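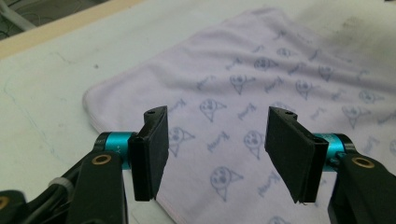
*Tela estampada en rosa lavanda con caritas y texto de estilo manuscrito, sobre mesa blanca.*

# Detergente líquido Kilurus para ropa delicada y de bebé

Detergente concentrado sin perfume para lavado a máquina y a mano. Forma parte de la línea doméstica de Pluleo y sustituye a la fórmula anterior, que se vendía con el tapón azul. Quien tenga todavía botellas de la versión antigua puede gastarlas sin problema, pero la dosis no es la misma: conviene leer la etiqueta de cada una.

## Para qué sirve

Kilurus se usa con algodón, muselina, felpa, franela, viscosa y mezclas con poliéster. También admite lana y seda en lavado a mano con agua fría. No contiene blanqueantes ópticos ni lejía, de modo que los estampados claros no cogen ese tono azulado que aparece con algunos detergentes en polvo.

No está indicado para ropa de trabajo con grasa mineral, alfombras ni prendas impermeables con membrana. Para estas últimas, el catálogo incluye Grellow Técnico, que se vende aparte.

## Ficha del producto

| Característica | Valor |
|---|---|
| Contenido | 2000 ml |
| Dosis por lavado normal | 50 ml |
| Perfume | No |
| Colorantes | No |
| Enzimas | Sí, excepto proteasas |
| Envase | Botella con asa y tapón dosificador |
| Garantía de cierre | Precinto en el cuello |

## Dosificación

- **Máquina, carga normal:** 50 ml en el cajetín principal.
- **Máquina, agua muy dura:** añadir media dosis.
- **A mano:** un chorro corto en 5 litros de agua, disuelto antes de meter la prenda.
- **Prelavado:** no hace falta salvo en manchas de leche o puré ya secas.

El tapón tiene marcada la dosis normal por dentro. Se puede meter en el tambor durante el lavado, pero no en la secadora.
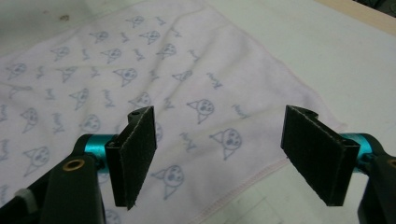 *Tejido rosa muy claro, de tacto suave a la vista y con pliegues ligeros.*

## Manchas

Las de leche y papilla salen mejor con agua fría. El agua caliente fija la proteína y después cuesta mucho más. Se moja la zona, se aplica el producto sin diluir, se deja actuar y se lava como siempre. En prendas oscuras es mejor probar antes en el dobladillo.

Para fruta y zanahoria, lo mismo, con un segundo aclarado. Si queda cerco, no use la plancha hasta repetir el lavado.

## Secado y guardado

Las toallas y mantas pequeñas con pelo quedan más sueltas si se sacuden al sacarlas del tambor y se tienden en horizontal – sobre una rejilla o una mesa con una toalla seca debajo. El suavizante no es necesario y en la felpa reduce la absorción.

La ropa debe guardarse del todo seca. Las costuras gruesas y los ribetes tardan más que el resto.

## Conservación del detergente

Mantener la botella cerrada, de pie y lejos de los radiadores. Con frío intenso el líquido se espesa y puede verse turbio; vuelve a su estado normal a temperatura ambiente. Mantener fuera del alcance de los niños. En caso de contacto con los ojos, aclarar con agua abundante.

## Compra y envíos

Disponible en botella suelta y en paquete de 2. El formato de recarga Kwofie, en bolsa, estará a la venta en enero y sirve para rellenar el mismo envase.

Las devoluciones se aceptan con el precinto intacto. Si la botella llega con fugas, escriba al servicio de atención con el número de pedido y una foto de la caja – no hace falta devolver el producto.

Ficha actualizada el 16 de diciembre de 2021.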